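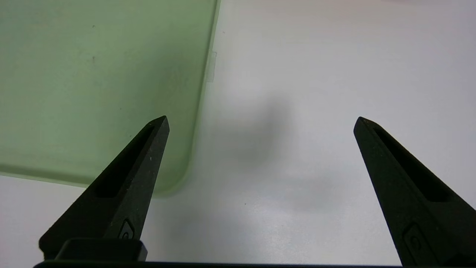 ## Surface Log, Second Floor

Gwilym Dafis measured the white surface at the start of every shift. The procedure was one page long and he had written it himself. He used a steel rule, a level with a ground base, and a sheet of squared paper on which he marked the readings in pencil.

The surface was to be flat within the tolerance given on the page. It was to be clear before work and clear after work. Items could stay on it between those times if they were entered in the log. In eleven years at the Skendcombe works he had entered every item.

On 8/10/24 the level showed a fall toward the window. He turned the level end for end and read it again. The fall was the same. He wiped the base of the level with a dry cloth, wiped the surface, and took a third reading. Then he wrote the three values in the log and drew a line under them.

The cause could be the surface, the frame under it, the floor, or the building. He took them in that order. The surface showed no bow against the rule. The frame bolts were tight. He loosened one and tightened it again to be sure of the wrench. He placed the level on the floor by each foot of the frame, and at the foot nearest the window the bubble moved off its mark.

He telephoned Skovley, who had the floor below.

"Has anything been moved under the window?" he asked.

"The Gridus cabinet went out last night," said the woman who answered. "It weighed 1,000 pounds."

"It was standing on your floor."

"It was standing on our floor and it was touching your ceiling. I mean our ceiling. There was a plate on top of it."

Gwilym asked how long the plate had been there. She did not know. She had been with Skovley for three years and it had been there when she came.

He went down to look. There was a rectangle of cleaner paint on the ceiling under the window, and four scratches where the plate had been dragged free. The plate itself leaned against the wall with a Hopkin label on it, the kind with a space for a date. The space was blank. He held the rule against the edge of the plate and wrote down the thickness.

Upstairs he read back through the log. The earliest page in his own hand gave the surface as level. So did the page after it. The man before him had kept a different log, with wider columns, and on page 82 of that one there was a single line: fall to window, shim ordered. The next entry said level. No shim was listed as received.

He considered what to write. The log had a column for faults and a column for corrections, and the cabinet had been a correction. Its removal was therefore a fault, although the floor had only gone back to the position it had before. He wrote "support removed" in the first column. He left the second one open.

In the stores he found shim stock in a flat tin. He cut a piece, filed the burr off the edge, and slid it under the foot by the window. The bubble came back most of the way. He cut a second, thinner piece and tried again.

At the end of the shift the reading was inside the tolerance. He entered the two shims by thickness and material. In the margin he put a note to check them in January, when the heating would be on and the boards would have shrunk. Then he put the rule in its sleeve, cleared the surface, and signed the page.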